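Brumwood Travel Goods
Home > Bags > Cabin bags

Stirkovik 2 Cabin Backpack

Item no. 835
Price: 124.00
Colours: dark green, grey
In stock, sent from our store in Standen

The Stirkovik 2 is a backpack for people who like to visit a city for a few days and don't want to wait for a suitcase at the airport. It opens fully flat, like a book, so you can pack your clothes on one side and your shoes and wash bag on the other. The empty bag weighs 900 grams.

We changed several things after the first model. The shoulder straps are wider now and they can be hidden behind a flap with a zip, when you prefer to carry the bag by the side handle. The water bottle pocket is also deeper. Customers wrote to us that their bottle was falling out on stairs and in trams, and they were right.

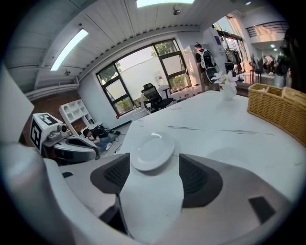

Inside the back there is a flat pocket for passport and tickets. You can reach it only when you take the bag off, so it is a good place for things you don't need in the street. The small front pocket is for a map, keys and coins. Please do not put a camera there, the front has no padding.

The fabric keeps off light rain. For a long walk in heavy rain we advise the Mahawong rain cover, which is sold separately and fits this bag in both colours.

Size and airlines
Every airline has its own rules for cabin bags and they change often. Please check the rules of your airline before you order. When the bag is packed very full, the front becomes rounder and the depth is bigger than in our size table.

Care
Wash by hand with lukewarm water and a little soap. Let it dry open, away from the heater. Do not iron.

In the box
Backpack, chest strap, one laundry pouch, luggage label

Returns
You can send the bag back if it was not used on a trip and the label is still on it. Write your order number on the return form. The cost of the return parcel is paid by the customer, except when the bag has a fault.

The brown colour is sold out and will not be made again. The next delivery of grey bags is expected in March.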